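Tudamley Hand Gripper Kit, Mark 2

Two-finger hand-held gripper for recording pick-and-place work at home or in a shared workshop. Supplied as a kit of parts. You provide the camera, a hex key set and a free afternoon.

The Tudamley started as a bench project by Caoimhe Dolan and Cormac Cronin at the Lynch shared workshop. They wanted to collect demonstrations for a small arm without tying up the arm itself, and the grippers on offer were either too dear or too heavy to hold for a full session. The Mark 2 is the version we now pack and sell through Jurnico.

How it works

You squeeze the trigger and both fingers close together on a common linkage. The camera sits above the fingers on a fixed bracket and looks down past the tips, so the recording shows what the arm would see. The same finger set bolts to the Tevora wrist plate if you want to move from hand recording to the arm later on. The plate is sold separately.

Fingers and pads

The fingers are black moulded plastic with open ribbing, which keeps the weight down and lets them flex a little under load. The padded tips are dark navy and come off for replacement. Pads are a wear item. Heavy users at the workshop go through a pair in about 2000 grasps, and longer if they stay off rough timber and brick.

Maximum opening is 83 mm. That covers mugs, most hand tools and small boxes. It will not get around a two-litre paint tin, and we don't recommend forcing the linkage to try.

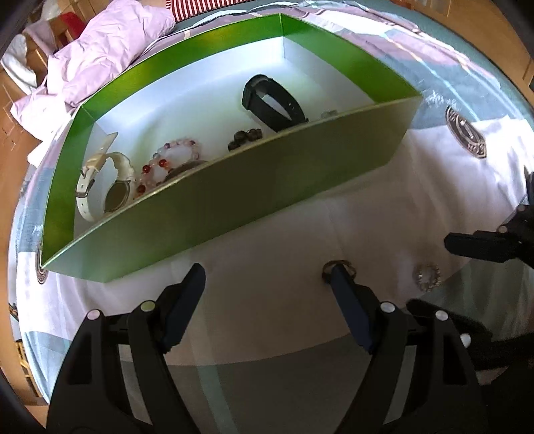 Small items take some practice. Rings and other flat pieces are best approached with the tips nearly parallel to the table, closing slowly and letting the pads meet underneath. Watch straps and bracelets are easier because there is an edge to catch. If you are working into a box or tray, come in from the long side so the fingers don't foul the wall, and set the wide lens before you start - refocusing halfway through a session spoils the calibration.

Glass and shiny surfaces are fine for recording but can upset the position tracking. A patterned cloth gives the tracking software more to hold on to.

What's in the box

Finger set, left and right
One pair of navy pads, fitted
Linkage, trigger and handle
Camera bracket with two spacers
White fastener caps
27 fasteners in a labelled bag
Printed build guide

Assembly

No soldering. Build the linkage first and check that it moves freely before you fit the handle. The caps press on by hand and should go on last, once you are happy with the finger travel. They can be levered off with a fingernail if you need to adjust anything. Don't use thread locker near the plastic, it will craze.

Changes from the Mark 1

Stiffer handle, longer camera bracket, and pads that clip on instead of being glued. Mark 1 fingers will fit the new linkage but the old pads will not fit the new fingers.

Availability

The June batch has sold out. The next lot is being packed now and orders go out in the order they come in. Spare pads and caps are in stock. Workshops ordering more than one kit should email first so we can combine the postage.

Page updated Sep 6, 2018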